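Shape blocks, and whether anybody needs them

My sister-in-law swears by open-ended play. I have my doubts, mostly about the price. The Prukside set she wanted for my nephew was 1099 korunas, and for that you get a bag of coloured shapes and a leaflet telling you that your child will now understand geometry. I've read the leaflet twice. There are 3 pages about "spatial confidence" and not one word on how to get jam off the pieces.

Still, I said I'd give shape blocks a fair go before moaning about them, so I have. The first thing I'd say is tip them out on a plain board and spread them about. In a heap they're just clutter, and a small child will go for whichever one is on top and throw it.

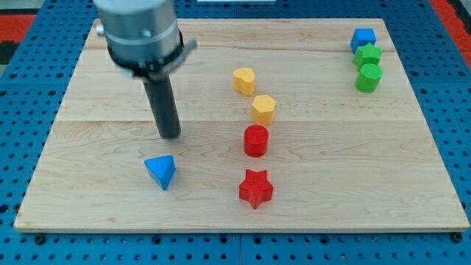 The hearts and stars are where I get grumpy. A red star is lovely to look at, I'll give them that, but try building on one. A cylinder stood upright will take another block on its flat top, and so will a hexagon. A heart stood on its point is a waste of an afternoon. I suspect they go in because they sell the set to grown-ups.

The triangular prism is the one I've come round to. It makes a roof, a ramp, a doorstop for a toy garage – my nephew spent 20 minutes on the ramp alone, and he's 4, so that's a record.

Béla Bárány, who has the flat below and raised two boys on a sack of offcuts, thinks the whole business is daft. He may be right. His boys sorted wood by size and hit each other with it, and one of them builds bridges now. The Botum sets are supposed to be cheaper, though I haven't had one in my hands and I don't trust the reviews, which all seem to have been written in July by the same cheerful person.

I told her to wait for the sale. She's ordered it anyway.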